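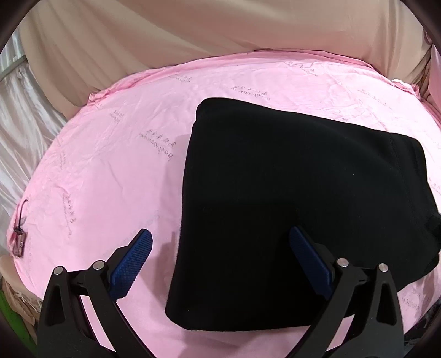 Textile collection in Graritley passes last year's result

August 23, 2024

The summer textile collection in Graritley closed this week with 763 bags, more than in any year before. The bags came from homes in the town and from the villages on the Derer side of the river, where a collection point was open for the first time.

"We expected a good result, but we did not expect that the storage room would be full after four days," said Shahnaz Gazi, who coordinates the collection for the Begum reuse center. She thanked the residents for bringing clothes clean and folded – this saves many hours of sorting.

Clothes in good condition will be sold in the Begum shop on Butel Street from next month. Bed linen and towels go to two shelters in the region. Items which are too worn for use are sent for recycling into cleaning cloths and filling material.

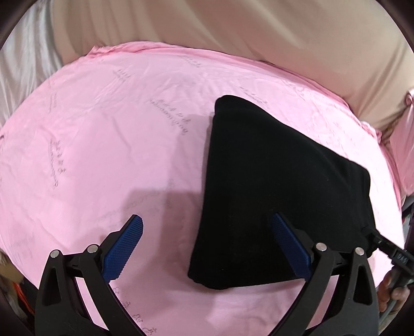
A folded black garment or cloth on pink fabric.

Karthik Karunaratne from the town's waste office said that textiles in household trash have become fewer after the collection started. The office will present its numbers to the town council in the fall.

The next collection is planned for March. Shoes will be accepted too, but they must be tied together in pairs. Pillows and carpets are still not accepted.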